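Why Do Boards Get Glued Together?

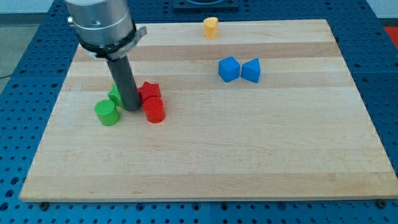
A board made of light maple strips, glued side by side.

Trees are round. Tables are flat and wide. People have been annoyed by this for a very long time.

You could slice one enormous plank out of one enormous tree. First you would need the tree, though, and the tree would need a century or two to get ready. Then there is the matter of what wood does when it thinks you've stopped looking.

Wood is a bundle of tiny tubes, a bit like drinking straws. When the tree was alive, water traveled up them. After it is cut, the wood still soaks up dampness from the air and swells. In dry weather it shrinks again. It does most of this sideways, across the grain, and one very wide plank can curl up like a stale sandwich.

Woodworkers cut the tree into narrow strips instead. Each strip still wants to bend, but it can only bend a little. Many woodworkers flip every second strip so that neighbors pull in opposite directions. It works on the same principle as seating two noisy cousins apart at dinner.

Next comes glue along the edges, and then clamps, which squeeze the strips tightly while the glue dries. The bench in my workshop in Mercombe can hold 14 clamps, and I have never once owned enough.

Good wood glue is stronger than you'd guess. If you snap a well-made board, it often breaks beside the glue line and leaves the joint alone.

Look for stripes the next time you meet a cutting board. Each one may be a little darker or paler than its neighbor, and no amount of scrubbing will change that.

Coralie Nepia

Comments

plirari_dad: My 7-year-old has now inspected every table in the house. Two are glued. One is plastic and she is disappointed in us.

Escobedo: What kind of tree is maple syrup from? Is it the same one?

Coralie Nepia: Sugar maple, usually, and yes, it gets made into boards too. They don't taste of anything. I checked.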